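4.2 Comparison of finger sets on brake pads

The second set of trials used loose brake pads from the Sayce parts bin. Pads are awkward for a parallel gripper. One long side is straight, the other bows outward, and the friction material is brittle enough to chip when the load sits on a narrow edge. We compared three finger sets on the same arm: the flat Jaster fingers supplied with the gripper, the Plollen fingers with a silicone skin, and a pair of ridged fingers cut in our own shop. Closing force and approach speed were held fixed for all three.

Each trial started with the pad standing in a foam slot. The arm closed on the pad, lifted it, turned the wrist through a quarter turn and back, and held still while the wrist camera recorded the pose. We ran 133 trials in total. A trial was counted as a slip if the pad rotated in the grasp by more than 5 degrees between the first and last camera views. Dindo Manalo set the threshold after the pilot runs in June, where smaller rotations could not be told apart from noise in the pose estimate.

The flat fingers held well on the straight side but let the pad pivot about the curved one. Most of their slips came during the return half of the wrist turn. The silicone fingers slipped less often at first, then got worse as dust from the friction compound built up on the skin. Wiping them restored the grip, and we did so after every fifth trial – a step that would be hard to justify on a production line. The ridged fingers needed no cleaning during the trials and had the fewest slips of the three sets.

Grasp height mattered more than we expected. With the fingertips near the groove in the friction face, the upper part of the pad stays clear and both the backing plate and its tab remain in view of the camera.

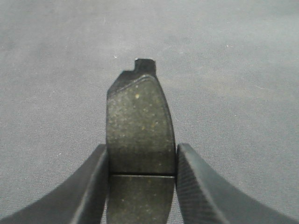 Figure 5. Wrist camera view of a brake pad held upright between the fingers, with the tab at the top.

When the grasp was moved higher, the fingers began to hide the edge of the backing plate and the Peda pose estimator lost one of its two reference lines. Jericho Dizon reran those cases with the tab alone as the reference. The position error stayed small, but the angle estimate was too unstable to use for insertion, so the lower grasp was kept for the tests in Section 4.3.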